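14 March 2019

Day four with the Dakley hand-held pair, on trial from Atanasov until they want them back or we pay up. Quote is 2,884 for the set, which covers two grippers, the marker plates, the cables and the recording software. Spare finger pads are 200 on top, and Costel thinks that's cheeky. So do I, a bit!

Setup went better than last time. Eoin had the rails squared up before I'd finished my tea, and the software found both plates straight away (on Monday's cable it kept dropping the left one, so I've binned that cable - please don't fish it out again). Calibration wants you to wave each gripper through a big slow figure of eight. You feel daft but it's quick.

Things I like: the weight. I did a long stint and my wrists were fine, whereas the old Nurville pair had me shaking my hands out every few goes. The trigger is light too, maybe too light, and Zorica keeps closing the fingers before she means to. There's a stiffness screw under the body which I haven't touched yet.

Things I don't like: the manual, mostly. Page on tracking loss is half a page. Also the fingers are a bit fat for small flat things, and you have to come in lower than feels natural.

Task today is the snack one, pick up and put in the lunch box, then lid down. I'm doing both hands myself for now so the takes are consistent, and Kosmas is on the screen calling out when tracking goes amber.

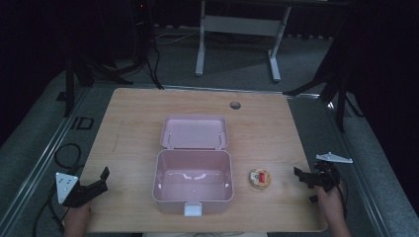 Holding the left one tilted in seems to suit the tracking better than holding it flat, but I want Kosmas to check that against the logs before I go telling everyone. File count at the end was 533, including the rubbish ones from calibration.

To do: ask Remedios at Atanasov whether narrower fingers exist and what they cost. Try the stiffness screw. Costel to find out if the Pravavgate lot would share a second set with us until June.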